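The Open Day at Vukčević

I only went to the open day because Catrin Powell had a spare ticket and the bus to Plondolville was free. That's the whole reason. I've told people since that I had a professional interest, and I'd like to take that back.

The Vukčević building used to be a carpet warehouse and it still smells like one. They gave us lanyards and a paper cup of coffee, and a man named Garba Oyewole walked us down a hallway to a room with 14 folding chairs and one very large screen. I'd expected a real robot, something I could shake hands with! Catrin said the real one was over in Cokgate getting its wrists looked at, and I was to stop pouting.

"Today you'll be seeing the kitchen from the robot's side," Garba said. He had a nice slow voice, like a man reading to a cat. "It has practiced in this kitchen 2000 times. The kitchen doesn't exist, so it never minds."

Then he turned the lights down and there we were, inside its head, more or less.
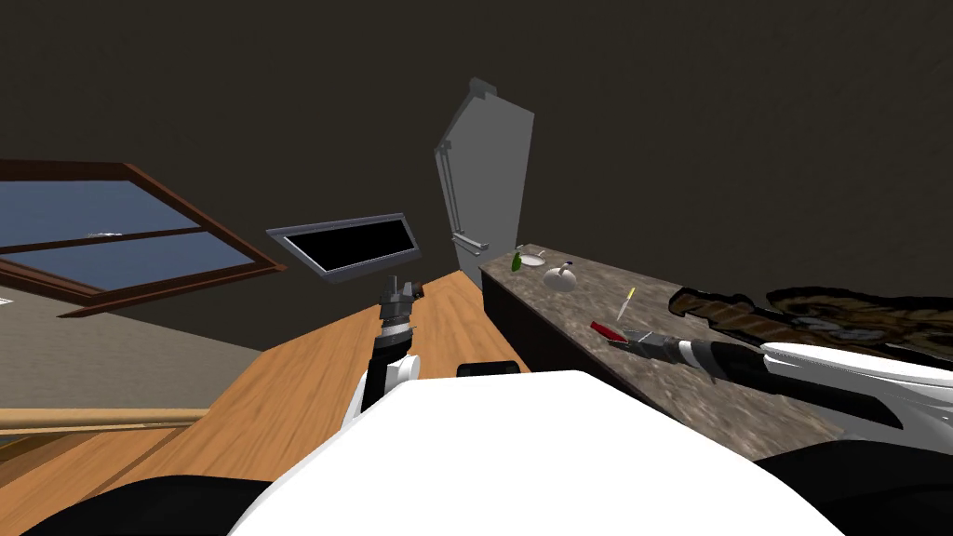
The practice kitchen at Vukčević, with the right arm out over the counter.

I got a little seasick, I'll admit. The whole room leaned, and I found myself leaning with it, until my shoulder was against Catrin's and she pushed me back upright. But then I started looking at the counter. A green bottle, a white bowl, something with a yellow handle. It was just the kind of stuff that sits on mine. The gripper was pointing down near a red thing and I thought, go on, you can have it, it's right there.

"What's the red thing?" I asked.

"What do you think it is?" said Garba.

I said the handle of something. A woman behind me said a pepper, very firmly, and for a while there it got pretty heated – people who had been strangers at the coffee table were taking sides. Garba let us go on. I think he was enjoying himself.

"And the other arm?" Catrin said. "What's that one up to?"

We all looked. The left one was sticking up toward the middle of the room with its fingers open and nothing in them.

"My husband stands like that," said the pepper woman, "when I ask him to find the colander."

We missed the free bus and had to take the Gerkley one, which goes all the way around the reservoir. Catrin slept. I sat with my lanyard still on, holding my left hand up a little off my knee, fingers open, to see how it felt. A boy across the aisle held his up too, and we rode like that as far as the bridge.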